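10 Jun 2020

# Steel rack and blue bins, after half a year of use

I bought the rack and the bins in December, when we moved our small parts store into a bigger room. The rack is the Ikska tiered one in stainless steel, and the bins are the blue plastic ones which the same shop sells for it, in the large size and the small size. I have now used them long enough to say what is good and what I would do differently, so I write it here for other people who have to choose.

First, the assembly. The rack came in 3 packages and the instruction sheet is only drawings, without any words. For me this is not a problem, as English is not my first language and drawings are often easier. But one drawing shows the rails for the sloping tiers from a strange side, and I mounted the first pair upside down. The bin then slid out at once when I put it in. If your bins do not want to stay, please look at the rails before you complain to the shop, like I did. They were polite about it.

You need 2 people for the uprights. One must hold the post straight and the other one turns the screws. I tried it alone on the first evening and I gave up after the second post, with a sore thumb and a scratch on the floor. The next morning with help it went well and we were finished before lunch.

The steel is very nice. It is polished so much that it shows every finger, and I clean it more often than I would like. A soft cloth and a little washing-up liquid is enough. I was afraid of rust at the joints, where the cheap rack from Hurnuditz that I had before became brown in its first winter, but until now I have not found any. The posts stand firm also when I pull out a full bin with some force. The feet can be turned up and down a little, which I needed, our floor goes down towards the door.

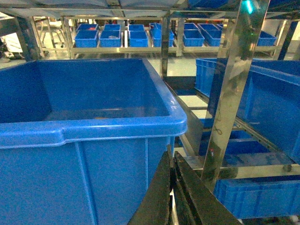

The large bins I like the most. The lip is thick and rounded, so it does not cut into the hands when the bin is heavy, and I can carry one across the room without gloves. The ribs on the walls make it stiff. With my old bins the sides went out like a belly when I filled them with brass fittings, and then they did not fit back between the rails. These keep their form. The bottom is easy to wipe, although dust collects in the corners and I use an old paintbrush for that.

The colour is maybe a matter of taste. I wanted grey, but grey was only available in the small size, and I did not want to mix. Now I am glad that I took the blue, small metal parts are easy to see against it. Black rubber rings are also easy to see. Dark blue caps are not, and I keep these in a paper tray inside the bin.

With the small crates I am less content. They stand well in a row and they look tidy, but the place for the label is too smooth. Normal paper labels fall down after a few weeks. I tried three kinds and the only ones which stayed are the strong Radu labels, and these leave glue behind when you change them. A simple slot for a card would be much better. I wrote this to the shop and they answered that they would pass it on – we will see.

Another small point is the space between the tiers. When a large bin is filled to the top, it is difficult to reach in with the hand without pulling the bin forward. I move the tiers a little further apart now, and so I lose one level. Please measure this before you order, and think about how you will take the things out, also on the days when you are in a hurry.

I also looked at the Jamel system, which has doors and looks more elegant. It costs clearly more, and for a store where somebody takes a part every few minutes I find doors tiring. For an office I would perhaps choose it.

Good: strong posts, stiff bins, comfortable rim, easy to clean.

Not so good: labels do not stick on the small crates, fingerprints, one confusing drawing.

Would I buy it again? Yes, the rack and the large bins without thinking long. The small crates only if they change the label place. I still have four of them unopened in the cupboard, and for the moment they stay there.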